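Momby Robotics open house: notes from the cheap seats
2020-07-06

The parking was free and the coffee was worth what we paid for it. I came for the water-pouring demo, having driven 52 miles to see a machine do what my nephew does badly at dinner.

Davina Dalgleish ran the bench. She told us the Kalo software had logged 1,665 grasps since January, then the grip fault light came on and she stopped talking about numbers.
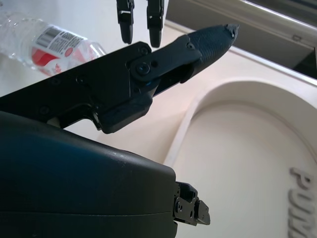
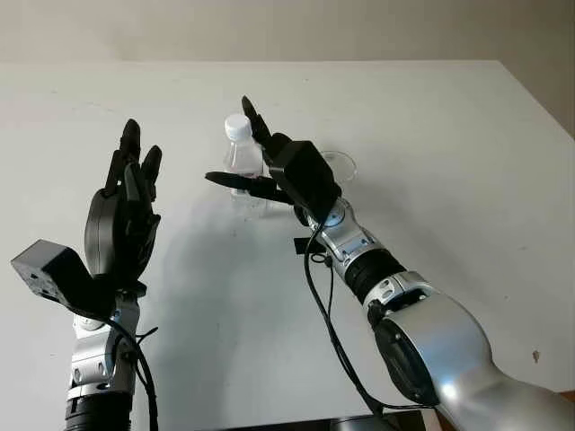
One bottle on its side, one standing with a hand at it.

The stop, and the long wait after it

Dalgleish hit the red button fast, which I liked. The cause was a force reading stuck at zero, so the controller thought it was holding air and wanted to squeeze harder. She kept us behind the tape until the power was off. A man from Dudás asked if that happened often. "Define often," she said.

We were sent to look at the Norton conveyor instead. It conveyed. The pouring demo was moved to after lunch, and lunch was egg salad.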